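4.2 Putting on the glove and checking the marker cube

This section is for the operator station of the Eltix hand tracking cell. Do it at the start of each session, and again after any change of operator.

1. Sit at the table so that the station camera has a free view of your hand at chest height.
2. Put on the glove slowly. Push each finger fully in before you close the strap.
3. Lay the cable across the table and let it hang over the near edge. Leave a loop of slack, minimum 200 mm.
4. Raise the hand and turn the cube a little to the camera. At least one printed face must be fully visible.

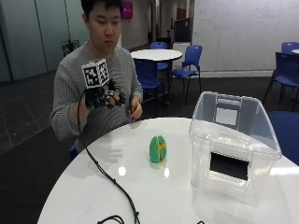

5. Hold this position for 4 seconds, until the Isholm window shows "Marker OK".
6. Open and close the fingers slowly. The hand model on the screen must follow without jumps.

Note: If the marker is lost often, check first the distance between camera and cube. The best value is 440 mm. Strong reflections from the table top can also disturb the detection.

CAUTION: Do not lift or turn the glove by the cube. The mount can bend, and then the full calibration in section 6 must be repeated.

Clean the cube faces every Friday with a dry cloth. Replacement faces are ordered from Sandra Naylor at the Rillham office.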